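Teppichfliesen im Büro: Was der Boden aushält

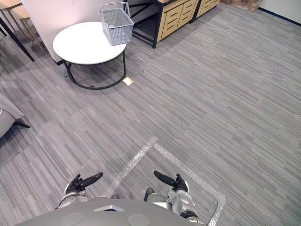
Als Jotwood vor neun Jahren die Etage in Skurside bezog, lag dort noch Linoleum. Heute sind 500 Quadratmeter mit Teppichfliesen belegt, grau gestreift. Auf einem gestreiften Boden fallen Krümel und kleine Fusseln weniger auf als auf einem einfarbigen, und auch die Fugen treten zurück.

Darcy MacDonald betreut die Flächen seit dem Einzug. Eine beschädigte Fliese hebt sie an der Ecke an, zieht sie ab und legt eine neue ein. 200 Stück lagern im Keller, alle aus derselben Charge. Im Juli hat sie den Bereich am Fenster komplett getauscht.

Mehr Arbeit macht Klebeband. Wer Flächen auf dem Boden markiert, greift gern zu durchsichtigem Paketband. Es wirft Falten, und unter den Rändern sammelt sich Staub. MacDonald zieht es flach und langsam ab, immer in Richtung der Streifen. Kleberreste nimmt sie mit lauwarmem Wasser und etwas Spülmittel auf.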